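Housekeeping Operations, Unit 6: Sorting and the Basket
Instructor: Gordon Beaulieu
Handout to keep. Please don't fold it, you'll be doing enough of that next week.

Where we left off

On Monday we got through washing temperatures and most of the argument about fabric softener. Unit 6 covers the part of laundry between the dryer and the folding table, where in my experience clean cloths go to become dirty cloths again. The reading is chapter 4 of the Paquette manual. It is 25 pages long and spends three of them on carts, so skim accordingly.

6.1 The basket is for transport

A basket gets cloths from one place to another. It has a strong tendency to become furniture. When I ran the linen room at the Leseck, a hotel with 121 rooms and one good folding table, we had baskets that had been "on their way" since November. One of them had a plant on it.

Rules for this course:
Clean and used items never share a basket, even briefly, even if you'll remember which is which.
Fill to the rim and stop. A heap above the rim is a heap on the floor with a short delay.
Set the basket on the table before you unload it. Your back will be needed for other units.

Open lattice sides are what you want for anything fresh from the dryer, as air gets through and you can see what's in there without digging. Solid sides are fine for used items, which few people want to look at.

A single cloth bunched in the bottom still counts as a load to be dealt with. It will tell you it can wait. By Thursday's shift it has creases you could file papers in. 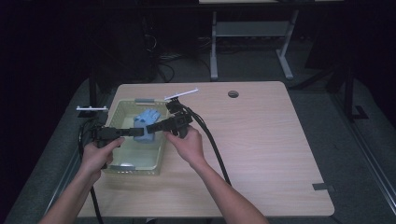

6.2 Taking things out

Lift from the middle of the heap and straight up. Dragging a cloth over the rim snags it on the lattice, and terry loops are unforgiving. Shake once, away from your neighbor, and lay it flat. Find two corners before you start folding. If you find three, you have two cloths.

6.3 Counting and the linen log

The Mestetia sheet has one line per basket. Write the number of pieces, then your initials, legibly. Last year's class logged 317 napkins out and a figure in the return column that I still believe is a phone number.

For next time

Read the rest of chapter 4, including the carts. Bring one medium cloth of any color, clean, by your own standards if not mine.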